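**Equipment planning report - counter arm project, draft 2**

Goal for this half of the semester: work out what we need to buy before the second arm setup, and what we can put off. Budget cap 1,589 dollars. Not a lot once you price fingers.

Current task is kitchen prep on the speckled counter, with cup, bowl and teal tub. Cheap props, no problem there. Wear parts are the problem. 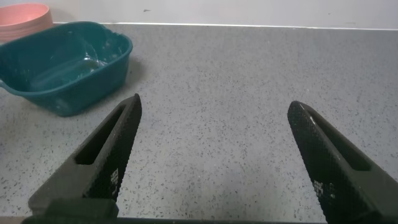 Finger pairs first. Terkurent wants 424 for a set with the textured grip face, Skeralo is lower but doesn't list a lead time. We emailed, no answer yet. Plan is to order one spare set from Terkurent and keep the old ones for practice runs.

Second item, cables. Ours run along the outside of the arm and we want a sleeve kit plus replacment connectors. Put down 200 for this. Might be high - better than going back to ask for more in November.

Also need splash protection. Water and powder both get used on the same counter as the arm, and the motor housing has no cover in our parts list.

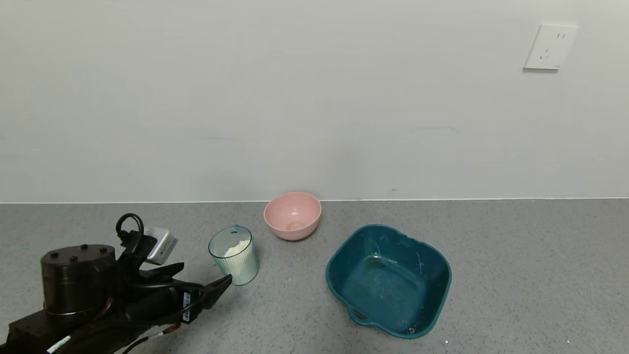 Siu read the first draft and disagreed with the order: covers should come before spare fingers, a worn finger costs you a morning but a wet motor costs you the arm. Siu also wanted the shipping on its own line, not buried in the totals.

Fair. Moved covers to the top, shipping is now separate.

Revised order:

- covers for motor and wrist (quote pending from Amitz)
- spare finger set, 424
- sleeve kit and connectors, 200
- extra tubs and cups, out of the lab supply money
- shipping, own line
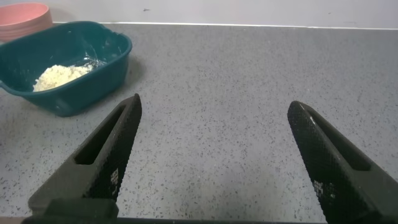 Still open: whether the Amitz covers fit over the cable loop at the wrist. Their drawing dosen't show it. If they don't fit we cut our own from sheet and the money goes to a second finger set.

Not buying this term - new camera mounts, bigger table, anything with a service contract. Final numbers go in the appendix when Amitz sends the quote.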